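De onde vem o barulho do crocante?

Pega numa batata frita, numa bolacha ou num pedaço de pão torrado. Agora morde. Crac! Esse som é tão familiar que quase nem reparamos nele, mas lá dentro da tua boca acabou de acontecer uma coisa espantosa: partiram-se paredes minúsculas, o ar mexeu-se a grande velocidade e os teus ouvidos receberam a notícia por dois caminhos ao mesmo tempo. Vamos por partes, que há muito para contar!

Uma casa cheia de quartinhos

Se pudesses encolher até ficares do tamanho de um grão de pó e entrar numa bolacha, ias achar que estavas numa gruta. Os alimentos crocantes estão cheios de buraquinhos com ar, separados por paredes finas e duras. Quando os teus dentes apertam, as paredes dobram-se um bocadinho, muito pouco, e depois partem de repente. Cada parede que parte faz um estalinho. Como são muitas a partir quase ao mesmo tempo, os estalinhos juntam-se todos e tu ouves crac.

Compara com uma fatia de pão de forma acabada de sair do saco. Também tem buracos com ar, e até são maiores! Só que as paredes são moles e elásticas. Apertas, elas esticam, achatam-se e não fazem barulho nenhum. Para haver som é preciso que alguma coisa se parta depressa.

O papel da água

A grande inimiga do crocante é a água. Uma batata crua tem imensa água lá dentro (quase toda a batata é água, se formos a ver). Quando uma rodela fininha cai no óleo quente, essa água transforma-se em vapor e foge em bolhas. É por isso que o óleo parece ferver à volta das batatas. Onde estava a água ficam os tais buraquinhos, e as paredes à volta secam e endurecem.

Com o arroz acontece uma coisa parecida. Em muitos países as pessoas adoram a camada tostada que fica agarrada ao fundo da panela, e cada sítio tem um nome para ela. Na China chama-se guoba, e há pacotes de guoba à venda como aperitivo. No Irão chama-se tahdig, e quando chega à mesa toda a gente quer um pedaço. Na Coreia chama-se nurungji, e às vezes deita-se água quente por cima para fazer uma espécie de chá. Imagina, chá de arroz torrado!

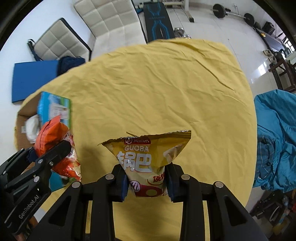
O arroz do fundo fica encostado ao metal quente, perde a água mais depressa do que o arroz do meio e os grãos colam-se uns aos outros. Depois começam a ficar dourados. Essa cor aparece quando os açúcares e as proteínas da comida se juntam com o calor e formam centenas de substâncias novas, com cheiro e sabor a torrado. Os cientistas chamam a isto reação de Maillard (lê-se "maiár"). É a mesma que faz a côdea do pão, e a côdea do pão é uma delícia!

E porque é que as bolachas ficam moles?

Já te aconteceu deixar um pacote de bolachas aberto e, no dia seguinte, elas estarem tristes e moles? O ar da cozinha tem sempre um pouco de água, mesmo que não a vejas. As bolachas são muito secas e vão bebendo essa água devagarinho. As paredes dos quartinhos amolecem e, quando mordes, dobram em vez de partir. Adeus, crac.

Com o pão passa-se o contrário, e isto baralha muita gente: uma bolacha velha fica mole e um pão velho fica duro. No pão, o amido, que é uma das coisas de que a farinha é feita, vai-se arrumando de outra maneira com o passar das horas e o miolo endurece. A côdea, essa, rouba água ao miolo e perde o estaladiço.

Ouvir com os ossos

Agora a parte de que eu gosto mais. Quando mordes uma coisa crocante, o som sai da boca, viaja pelo ar e entra-te pelas orelhas. Mas também viaja por dentro: passa dos dentes para o maxilar, do maxilar para o resto do crânio, e chega ao ouvido sem precisar de sair cá para fora. Por isso é que o teu próprio mastigar te parece barulhentíssimo, e o do teu colega do lado nem por isso.

Queres uma prova? Tapa os ouvidos com os dedos e trinca uma cenoura crua. Que estrondo! A cenoura, já agora, é crocante de outra maneira. Está cheia de água, em saquinhos minúsculos chamados células, tão apertados que rebentam quando os trincas. Uma cenoura esquecida no frigorífico perde água, as células ficam murchas e ela até se consegue dobrar.

Experiência: o concurso do crac

Vais precisar de bolachas de água e sal, três pratos, uma caixa que feche bem e um pano húmido. Pede ajuda a um adulto para a parte do forno.

Põe uma bolacha na caixa fechada. Põe outra num prato, destapada. Põe a terceira num prato, ao lado do pano húmido, e cobre tudo com uma taça virada ao contrário. Espera até ao dia seguinte.

Parte cada bolacha ao meio, perto do ouvido, e escreve num caderno o que ouviste. Qual foi a mais barulhenta? E a mais calada?

Depois leva metade da bolacha mais mole ao forno, bem baixinho, durante uns minutos. Deixa arrefecer no prato que sobrou antes de lhe tocares. Parte-a e escuta outra vez. Se o crac voltou, já sabes para onde foi a água!

Palavras para guardar

Amido: substância que existe na farinha, na batata e no arroz.
Célula: cada um dos saquinhos minúsculos de que são feitas as plantas e os animais, incluindo tu.
Vapor: água em forma de gás.
Maxilar: osso da cara onde estão presos os dentes.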